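Stop throwing out the whole machine

My dishwasher quit in May. Well, not quit. It ran, it hummed, it just didn't get water where water needed to go. The guy on the phone at Wasberg asked me for the model number, went quiet, then told me they don't sell the part by itself. Only the "assembly." 111 dollars plus shipping for an assembly, on a machine I bought used for 600.

One piece of plastic. That's all I wanted.

I keep having this same fight. The vacuum, the coffee maker, the lamp in the hall. Somthing small gives out and the answer is always a bigger box than the problem. And if you say no to the big box they offer you ten percent off a new one, like that's a favor. 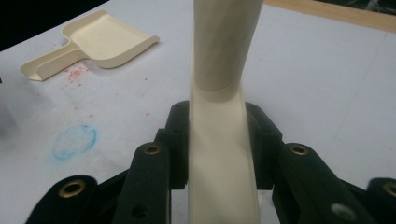
My neighbor Évan Texier has a basement full of dead appliances and he will not apologize for it. Drawers and drawers. He's kept parts from a Morris washer built in 2000, labeled, in sandwich bags. I used to think that was a bit much. Then he dug out a fitting that worked in my dishwasher and wouldn't take money for it - I made him take a pie.

But come on. That can't be the plan. Not everybody lives next door to Évan.

What I want is pretty boring. Sell the small parts. Put a number on them and put the number on a list people can find. Keep the list up for longer than the warranty. Jadero used to do this, a paper catalog and all, you'd call and read off the number and a little envelope came. Now the site sends you to a "solutions" page. I clicked through it for 49 minutes one night and ended up back at the home page.

And yes, I know, storage costs money, most people won't bother. Fine. Some of us will tho. Charge me a fair price plus the envelope. I'd rather pay that than drag a perfectly good machine down to the curb.

Wultier, I've written to you twice about the vacuum. Still waiting.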